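Start | Werkbank | Laborbuch | Archiv | Kontakt

Diese Seite verwendet Cookies. Mit der weiteren Nutzung stimmen Sie dem zu. OK

Laborbuch Treda, Eintrag vom 27.12.2018

Zwischen den Jahren ist das Labor ruhig, also Fernsteuerung. Aufgabe wie gehabt: Klötze mit dem Stab über das Holzbrett schieben, nach Farben sortiert. Ein Kleinkind kann das. Ich brauche dafür einen Joystick und drei Kaffee.

Stand heute früh: 1361 Vorführungen auf der Platte, davon 610 brauchbar. Der Rest ist Zögern. Der Arm hat von mir bisher vor allem gelernt, vor einem Klotz stehen zu bleiben und nachzudenken - das kann er inzwischen sehr überzeugend.

Geändert seit gestern: Totzone am Joystick kleiner, Höchstgeschwindigkeit runter. Drenderon (unser Aufzeichnungsskript, der Name stammt aus dem Mai und wird nicht mehr diskutiert) schreibt jetzt auch die Pausen mit. Peinlich, aber nützlich.

Zylinder rollen nicht, solange sie stehen. Sie drehen sich aber weg, wenn man sie seitlich erwischt. Sterne sind schlimmer: Trifft man eine Zacke, dreht sich der ganze Klotz und fährt woanders hin als geplant. Von hinten in die Kerbe zwischen zwei Zacken schieben, dann geht es.

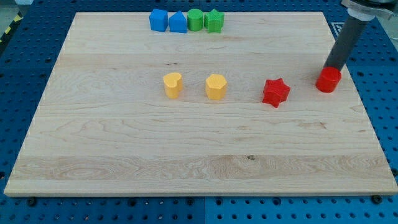 Blau und Grün hinten zuerst, Gelb danach, Rot zum Schluss. Die Reihenfolge ab jetzt bitte nicht mehr variieren, auch nicht aus Langeweile. Und den Stab vor jedem Richtungswechsel kurz vom Klotz lösen, sonst nimmt man den Nachbarn mit.

Offen:
- Pausen über 2 Sekunden automatisch markieren
- Datensatz an Stitalthorpe schicken, die warten seit Wochen
- Okoth-Regler noch mal mit weicherer Rampe testen

Kommentare

kabelsalat: Die Pausen würde ich drinlassen. Unser Arm zögert auch, wirkt gleich viel klüger.

mw_werkstatt: Welche Totzone fahrt ihr jetzt? Bei uns driftet er immer nach links.

kabelsalat: Joystick tauschen. War bei uns auch so.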